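Stirngate Pump Drill, Large

Item 375
In stock, usually. Each one is made to order in batches of 17, so "in stock" means there are still a few left on the shelf by the door.

The Stirngate is a hand-powered pump drill for people who want to put a hole through shell, soapstone, antler, slate or soft wood the slow way. You wind the cord around the shaft, press down on the crossbar, let it ride back up, and do that again until you are through or until somebody calls you for dinner. It comes with two flint bits, hafted and ready to use, and a length of spare cord, which you will want sooner than you think.

We get asked whether the drill is "authentic." The shaft is ash, the flywheel is fired clay, the crossbar is ash too, and the bits are knapped by Andri Gisler, who does not own a watch but does own a bandsaw. The shafts are roughed out on that bandsaw and finished with a scraper. If your research depends on stone-tool shaping from log to finished shaft, write to us and ask for the Flirnari version. It costs a great deal more and looks slightly worse.

What it does well

Beads. Pendants. Net weights. Demonstrations where a line of schoolchildren each get one turn. The heavy flywheel holds its spin, so a beginner gets a rhythm going in a few minutes. Our own test piece was a slate pendant 11 millimeters thick, drilled from both faces. Khadija El Ouafi did the drilling and has asked not to be given slate again.

What it does badly

Granite. It will polish a shallow dimple into granite and you will have a lovely afternoon. For hard stone you need a plain shaft, wet sand and a different temperament.
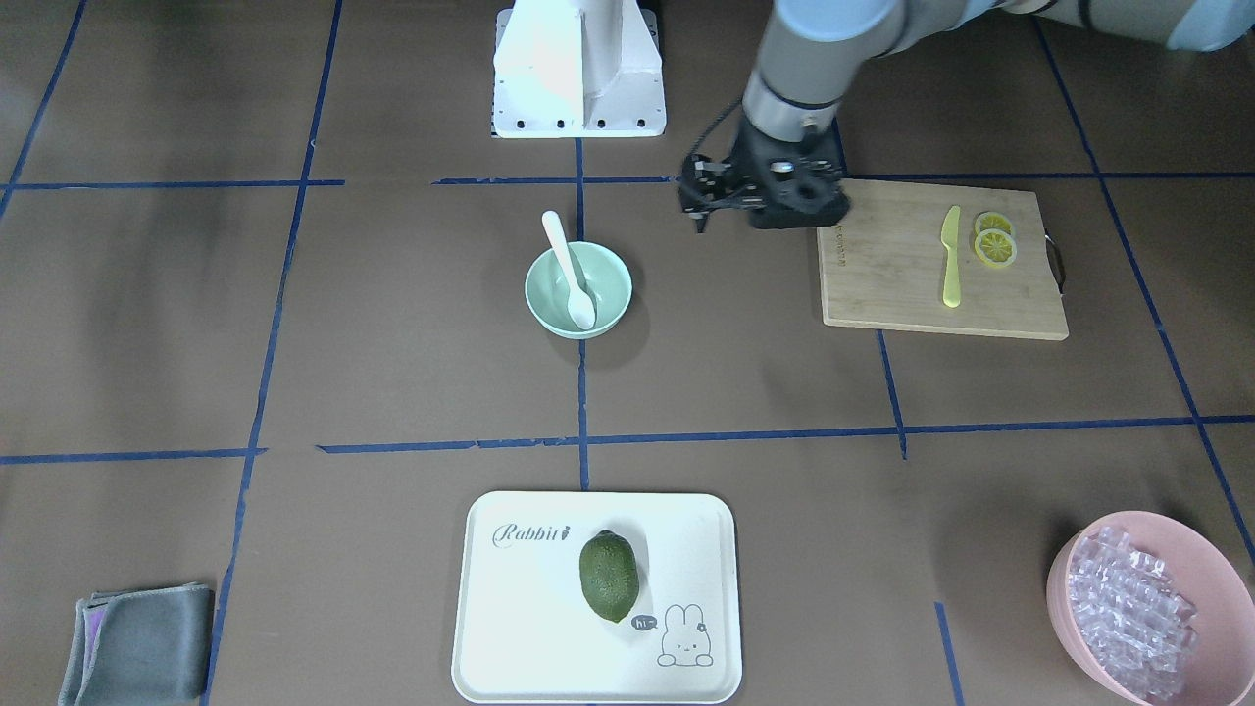
Emil Mösli writes that the spare cord is too stiff out of the packet and slips on the shaft for the first hour or so. He rubs his with beeswax, works it back and forth over a table edge, and says it then grips fine. He also thinks the crossbar hole could be a hair wider in damp weather, and he is keeping the drill.

He is right about the cord. We have changed nothing, but we now put a lump of beeswax in the box and call it an accessory.

Looking after it

Keep the flywheel off concrete floors. It is clay, and it behaves like clay. Replacement flywheels are sold separately and we sell quite a lot of them.

Oil the shaft with linseed in February, or whenever you remember. Don't oil the part where the cord winds. Resharpen the bits by pressure flaking, or mail them back and we will do it for the cost of postage and a small amount of judgment.

Wear eye protection and work stone wet. Silica dust is as bad for you now as it was in the Neolithic.

In the box

Drill, assembled
Flint bits, hafted (2)
Spare cord
Beeswax
Instruction sheet, with a drawing by Ecaterina Ardeleanu that is clearer than the instructions

Shipping and returns

Ships flat from our Kurnham workshop, flywheel packed separately in straw. Return it unused within 17 days for a refund. Snapped bits are not a fault.

Goes well with: Vainio sandstone abrader, hide glue, a cushion to kneel on.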